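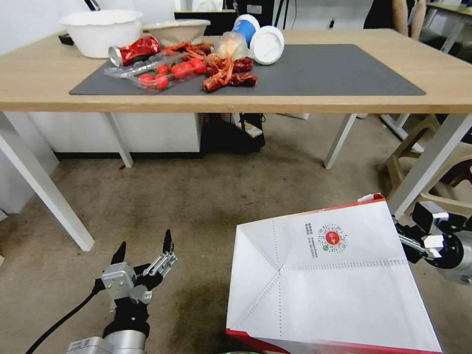 Clearing the table after the crayfish lunch

The shared table in the Wuvside break room had its first crayfish lunch of the season last week, and several people have since asked for a written note on how the clearing up is supposed to go. The old sheet by the sink was from November, when lunch mostly meant soup, and it said nothing about shells. What follows replaces it, as of June 3, 2013.

Food first

Deal with anything that can still be eaten before you touch the trash. Crayfish that are going to be kept should be in the fridge within an hour of the meal, in a box with a lid that closes. Write the date on the lid. Crayfish without a date get thrown out at the end of the day, and so do any left in an open bowl, because the smell gets into the butter and the milk. Please do not put the serving bowl in the fridge with a plate on top of it.

Cherry tomatoes can stay in their clear plastic box. Snap it shut and put it on the middle shelf, or leave it on the counter if there are only a few left and somebody is likely to finish them that afternoon. Wash them again if they have been sitting next to the crayfish.

Small plastic bags of sides and extras are the things most often left behind. Look in the bag before you decide. If it has been opened and you can't tell who it belongs to, throw it out.

Shells, heads and legs

Shells go in a doubled bag, tied, and straight out to the bin behind the Nidell entrance. They do not go in the kitchen trash, even for an hour. Last year a bag was left over a long weekend and the kitchen had to be aired out for two days. The outside bin is emptied twice a week, so if it is full, use the one by the loading door.

Nothing from a crayfish goes down the sink. The legs and feelers are thin enough to get through the strainer and then they catch on everything else. The plumber's last visit cost us 300 dollars, and that came out of the same money that pays for the coffee.

Cans and cups

Soda cans are rinsed and put in the blue crate. Crushed is fine – it saves room – but pour out what is left inside first. A can lying on its side on the mat has usually left a little puddle of soda under it, and dried soda is the hardest thing to get off that surface.

Paper cups go in the trash and their plastic lids go in recycling, so take the two apart. If you plan to use your cup again, put your name on it. Cups without names are cleared with everything else.

Bowls

The big bowls belong to the room and should come back to the cupboard under the counter. Wash them in hot water with dish soap, then wipe the inside with half a lemon and rinse again. The Skundalier bowls take on a fishy smell if they are put away damp, so let them dry upside down on the rack overnight. A bowl with a crack in it should be left by the sink with a note in it, and we will see about a new one.

When you clear, keep the bowls well in from the edge of the table. Two have been knocked to the floor since winter.

The mat

The dark mat on the tabletop stays where it is for everyday wiping. Pick up the solid bits by hand, wipe once with soapy water, once with clean water, and dry it with a paper towel. Shell fragments are easy to miss against the dark gray, so run your palm over it at the end.

Once a month the mat comes off and is washed on both sides. It takes two people and almost 30 minutes, including the tabletop underneath. A sign-up sheet is on the fridge, and there are still open spaces for the rest of the summer.

Floor and chairs

The carpet has enough stains already. If something drips, blot it right away with cold water and leave the brush alone, as scrubbing spreads it. Check under the table before you go and push the chairs back in. Bags left on the floor there should go home with their owners at the end of the day.

Supplies

Trash bags, dish soap and paper towels are in the cabinet marked Strömberg. We have 19 rolls of towels left, which should last until the fall order. Lemons are not kept in stock, so whoever plans the next crayfish lunch should bring 3 or so along with the food.

The next lunch has not been set. If you would like to host it, put your name on the list next to the sign-up sheet, and say whether you want the big pot – it has to be brought over from the other building the day before.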